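Stone floor care in shared lobbies – sealing interval
9 replies · 296 views · 46 shares

narkthorpe_facilities
Feb 21, 2022
The management office at Narkthorpe is revising its maintenance schedule for the ground floor lobby. The current schedule calls for the stone floor to be sealed every May. Two residents have asked in writing whether annual sealing is necessary, and the office would welcome the views of members who manage similar buildings. The floor was laid when the building opened and has 127 households walking over it.
Kwame Darko, Building Office

A_Zakaria
Our office moved from annual sealing to sealing on evidence. A few drops of water are placed on the stone near the entrance and left for several minutes. If the stone darkens, the area is scheduled. If it does not, the area is left alone until the next inspection. We have had no complaints under this arrangement.
Augustina Zakaria

tetteh.y
I must respectfully disagree with the previous reply. The water test is suitable for a private kitchen. In a lobby, wear is uneven, and a test near the door says very little about the area by the mailboxes. A fixed date also allows the contractor to be booked in advance, and residents can be given proper notice.

A_Zakaria
The point about uneven wear is accepted. Our inspection sheet lists nine test points for that reason, including the mailboxes and the elevator doors. I should have stated this in my first reply.

kojo_annan_idach
At Idach House the greater problem was the daily cleaner. The contractor had been using a vinegar solution, which dulls marble and limestone – no sealer will prevent that. Before any decision on the interval, I would ask for the product name in writing. A neutral cleaner and a clean mop head did more for our floor than two rounds of sealing.
3 likes

narkthorpe_facilities
Thank you. The cleaning firm, Hajji, has been asked to supply its product sheet. The stone type is not recorded in our files.

Abena G
The stone type should be settled first. Granite, marble and poured terrazzo are all called "stone" in building records, and they do not take the same treatment.
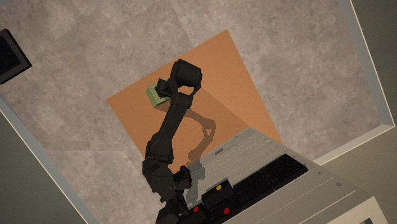 A supplier can usually identify the material from a spare tile, if one was kept in storage. Where there is no spare, the original purchase order may help. I would not approve any sealing contract until that is done.
Abena Gbeho

tetteh.y
Agreed on identification. I maintain my position on the fixed date.
1 like

narkthorpe_facilities
A box of spare tiles has been located in the basement store, and one will be sent to Zida for identification. The May booking will be held for the present.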